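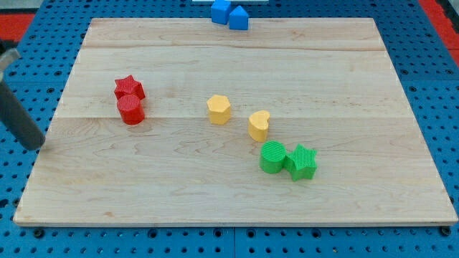
12/3/21 - gripper comparison, block set, day 2

Continuing from yesterday's notes. Same arm, same controller build, same board. Only the end effector changes between runs. Two candidates left: the Tindach parallel jaw (stock fingers, then with the soft pads) and the Rallutach three-finger. The vacuum cup is out of the running for this block set. The printed ribs on the tops leak too much and I don't want to sand every piece.

**Setup**

- Board flat on the blue table, shimmed at the back left corner so it doesn't rock. Checked with the dial indicator after shimming, fine.
- Blocks: stars, cylinders, hexagon, heart. Red, yellow, green in play. Blue ones parked past the back edge of the board and not used as targets today.
- Overhead camera calibration redone before the first run. Side camera left as it was.
- Approach speed and lift height the same for every run. Closing force set per gripper, see below.
- Lights on full, blinds down. Yesterday's afternoon runs had a stripe of sun across the board and the segmentation split the yellow blocks in two.

Layout B is the one that matters. Red star against red cylinder on the left, yellow hexagon and heart standing apart, green cylinder and green star touching toward the lower right. The singles are a warm-up. The touching pairs are where the grippers differ, and same-color pairs are also the harder case for the detector.

**Tindach, stock fingers**

Hexagon: no trouble as long as the jaws line up with two flats. If the yaw estimate is off, the block turns into alignment during closing, and the place pose then carries that error. Added the post-grasp angle correction from the January branch and it mostly goes away.

Heart: grasp across the lobes works. Grasp from the notch to the tip does not, one finger has nothing flat to push on and the block squirts out sideways. Planner needs to be told to avoid that axis. For now I hard-coded it per shape.

Cylinders on their own: fine. The ribs on the side help.

Red pair: the thin fingers will go in beside the star if the approach is from the open side of the cylinder. The far finger has to come down close to the contact point, and on several runs it landed on top of the star instead of next to it. Force limit tripped each time and the arm backed off as it should. No damage to the fingers, one small dent on a star point.

Green pair: similar, but the star has a point against the cylinder, which leaves a gap on each side of that point. Picking the cylinder first with the jaws turned square to the line between the two blocks is clean. Picking the star first is not. It pulls the cylinder with it, and the cylinder ends up somewhere the planner doesn't expect until the next camera update.

**Tindach, soft pads**

Better hold on the stars, worse everywhere space is tight. The pads add thickness on both sides, so the open jaw barely clears the neighbor in either pair. Also the pads pick up dust from the board. Wiped with alcohol between blocks of runs.

Closing force dropped a step from the stock setting. At the stock setting the pad folds over the rib edges and the block tips when released.

**Rallutach three-finger**

Cylinders centered every time, which is what it is built for. Stars are odd: five points against three fingers, so at least one finger usually sits on a slope and the block rotates until it settles. The grasp holds, but the final angle is anyone's guess. The angle correction can't help much here because the side camera sees mostly finger.

On the pairs it needs more room than there is. Tried a nudge move first (one finger closed, push the near block clear, then regrasp). It works on the green pair and costs a lot of cycle time. On the red pair the star caught on a board seam once and tipped over, so the nudge direction should run along the planks, left to right, and not across them.

**Numbers**

| Item | Value |
|---|---|
| Grasp attempts logged, all grippers | 114 |
| Attempts on touching pairs | 53 |
| Force limit trips | 3 |
| Camera frames saved | 2982 |

Per-gripper split is in the run log. I haven't gone through the borderline ones yet (block lifted, then slipped before the place pose), so no success rates here until those are labeled the same way for all three configurations. Yesterday's sheet counted them as good for the soft pads and bad for the three-finger, and that needs fixing before anyone quotes it.

**Controller notes**

- The Bimberg controller reports gripper closed before the jaws stop moving. Added a wait on the position reading. Timeout is generous, could be trimmed.
- The three-finger needs its own tool center point file. Ran the first few attempts with the Tindach file still loaded and got a steady offset in height. Those attempts are marked void and left out of the table.
- Park pose is now off the left edge of the board, link angled down. The old park pose covered the red pair in the overhead view.
- Cable from the side camera touches the wrist at the far end of the yaw range. Taped back for now, proper clip needed.

**Where this leaves things**

For the block set as it stands I would go with the Tindach and stock fingers. The narrow tips matter more on the pairs than the better hold from the pads does. If the Machala demo drops the stars, the three-finger is worth another look - it was the more repeatable of the two on plain cylinders.

**To do**

- [ ] Label borderline lifts, all three configurations, one rule
- [ ] Move the heart axis rule out of the script and into the shape file
- [ ] Pick order for touching pairs: cylinder before star
- [ ] Try thinner pads, same rubber
- [ ] Repeat layout B with mixed-color pairs, blue included
- [ ] Reprint the dented star
- [ ] Clip for the side camera cable
- [ ] Copy saved frames off the local drive, it is nearly full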